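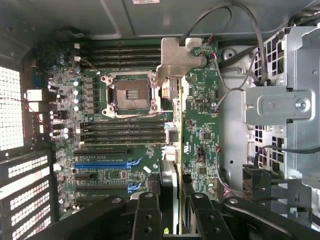
The Lalton workstation chassis is supplied by Vestevance as a base unit for institutions that select and install their own processors, memory and expansion cards. It is intended for departments with an existing stock of parts, and for technical colleges that teach assembly and maintenance. The processor socket is left uncovered by any cooler and sits within a silver metal retention frame with a screw post at each of its four corners. Four black memory slots run along either side of the socket, eight in all, and are delivered without modules. Expansion slots occupy one corner of the board, among them a full-length PCIe slot in bright blue.

Price and availability
Base unit, chassis with motherboard: $579
Base unit with processor, cooler and memory installed by Vestevance: $3,399
Institutional price for the installed configuration: $2,922
The institutional price applies to orders placed by schools, libraries and public offices. Shipping is charged separately. Processor, cooler, memory modules, storage drives and graphics cards are not included with the base unit.

Preparing the unit for use
The case should be laid flat on a firm surface with the power cord disconnected. Grounding straps must be worn whenever the side panel is off. The socket pins are easily bent and must not be touched with fingers, cloths or tools. Damage to the pins is not covered by the warranty.

The cooler is fastened to the four posts by turning each screw a little at a time, in a crossing order. Memory modules should be fitted in matched sets, following the order given in the printed guide. Wires near the rear of the board are to be kept clear of the cooler fan before the panel is closed.

Returns and service
Base units may be returned within 17 days of delivery, provided that no processor has been installed. Units returned after installation are inspected at the Parisi service center, and a handling fee may apply. Requests for replacement latches, screws and panels should state the order number and the delivery address.

Orders for the Cendora training program are handled separately by Benedetta Mancuso, Institutional Accounts. All other technical questions should be directed to Beryl Naylor, Product Support.

Prices effective Feb 27, 2021. Orders received before the end of March will be honored at the prices listed on this page.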